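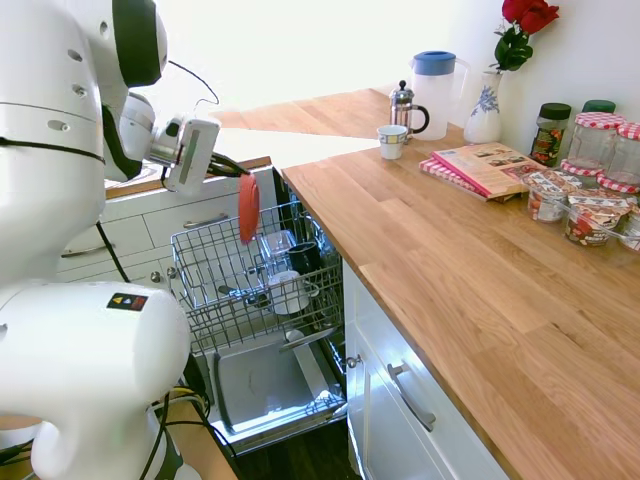
A white robotic arm holds a flat red plastic item over an open dishwasher rack.

Rerville adds offline maps to Mundo handheld with February firmware

By Wolfram Kohlhase
Posted Friday, 9:40 AM

Rerville has confirmed that the next firmware for its Mundo handheld will let owners store full regional maps on a memory card and use them without a data connection. The update is due in February and will be free for all units already sold, including the first production run with the smaller battery.

Until now the Mundo has pulled map tiles over Wi-Fi and kept only the most recent ones in a temporary cache. Once the cache filled, older tiles were dropped without warning, and a route planned at home could lose its detail partway through a drive. The new firmware replaces that cache with a fixed map store. Users pick regions from a list, download them once and keep them until they are deleted by hand.

Map data comes from Weidemann, which also supplies the route engine. A typical region takes up 800 MB, so the internal memory will hold very few of them next to games and music. Rerville recommends a card for anyone who wants more than two regions. Map files can be copied to a computer as a backup, but they are tied to the serial number of the handheld and will not open on a second unit.

The GPS receiver itself is unchanged. It is still the Brultgate module that plugs into the expansion port on the top edge, and it is still sold separately. What does change is the way the handheld talks to it. The current driver asks for a position every second, even when the unit is sitting still. The new one drops to a slower rate when no movement is detected and goes back to full speed when the position shifts by more than 15 meters. Rerville says battery life with the module attached goes up by 25 percent in its own tests, with the screen at half brightness. It did not give a figure for full brightness – the setting most drivers will need in daylight.

Time to first fix should also improve. The firmware saves satellite orbit data for seven days and reloads it at startup, so a unit used within the past week does not have to collect everything again from the sky. After a longer break the wait is the same as before.

Some limits remain. Spoken directions are available in English and German only, and street names are not read aloud in either language. Traffic information still needs a live connection. The map application cannot run in the background, so opening a game closes the current route, although the destination is kept and can be resumed from the main menu.

Installation needs a battery charge of at least half and a card with free space for the update file. Settings and saved games are left alone, but stored favorites from the old map application have to be exported first – the converter runs on a computer and is part of the download. Going back to the previous firmware will not be possible.

Rerville has not announced a price change for the handheld or the Brultgate module.

Recent items
Mundo car mount now shipping in black and silver
Brultgate module: cold start times compared
Weidemann opens map correction form to all users
Which memory cards work with the Mundo?
Rerville extends battery exchange for early units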